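Help wanted: someone to sort, wash and put away with us at Sastero

Hello! I'm Leonilde and I run the kitchen side of Sastero, a shared supper club and cookery workshop above the old Clerix printing shop. We're looking for one part-time kitchen helper, to start in December, and I'd much prefer to find somebody local who likes a tidy cupboard than to go through an agency again.

The job is 11 hours a week, spread over three evenings, from half past five until a bit after nine. You'd be laying out the tables before people arrive, keeping things moving while they cook, and then clearing, washing and putting away. I do the teaching and Cleiton Nogueira does the food orders and the money, so he's the one to talk to about pay and holidays (he answers emails much faster than I do).

What you'd be looking after
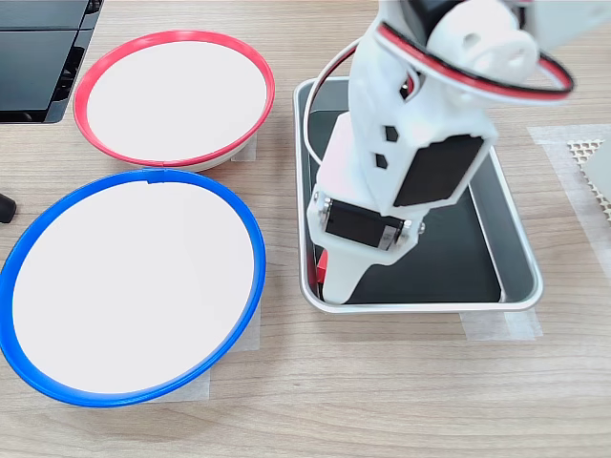
Crockery and tins, mostly. We own 106 bowls in all sorts of sizes and they have a habit of ending up on the wrong shelf. The rims are how we tell them apart, so a red-rimmed one and a blue-rimmed one, like the pair next to the metal tray, go back to different places even though they're both white inside. Red is for anything with nuts in it, blue is for everything else, and I do get fussy about this. You'll have the hang of it by the end of your first week, I promise – there's a chart inside the cupboard door and I still look at it myself.

The tins are simpler. They get washed by hand, dried properly and stacked by size on the low rack. Please don't put them through the machine, however late it is and however much you want to go home! We lost a whole stack that way last winter and I'm still cross.

Then there are the tables. They need wiping down with the grain and drying with a clean cloth, and crumbs love the far edge, so lean over and get them. We lay each place the same way every time: tray in the middle where both people can reach it, bowls to the left, cloth folded on the right. Our evening groups can be up to 80 people over the week and they settle much faster when the tables look ready for them.
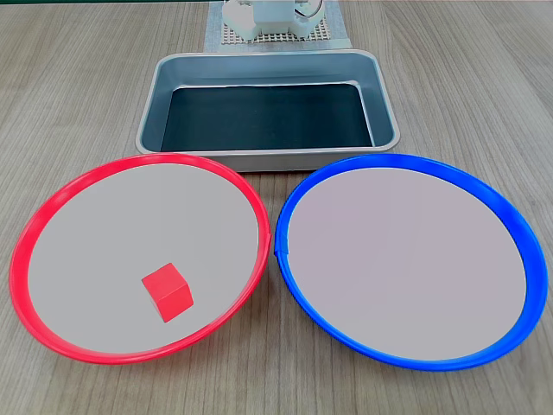 Who would suit this

You don't need any kitchen experience. Leonilde's rule (yes, that's me) is that I can teach anybody to stack a shelf but I can't teach them to be on time. You should be happy on your feet for a few hours, all right with lifting a full crate up one flight of stairs, and friendly with people who've never held a whisk before. If you've already got a food hygiene certificate, lovely. If you haven't, we'll pay for the course.

You'll get supper on every shift, an apron, and first pick of whatever's left over. There's a bike rack in the yard and the 11 bus stops outside.

How to apply

Send Cleiton a few lines about yourself and which evenings you can do. No CV needed, though he'll read it if you send one. Put "Ko" in the subject line so it lands in the right folder – Ko was our first kitchen cat and the name has stuck to everything. We'll ask you in for a paid trial evening and you can see whether you like us.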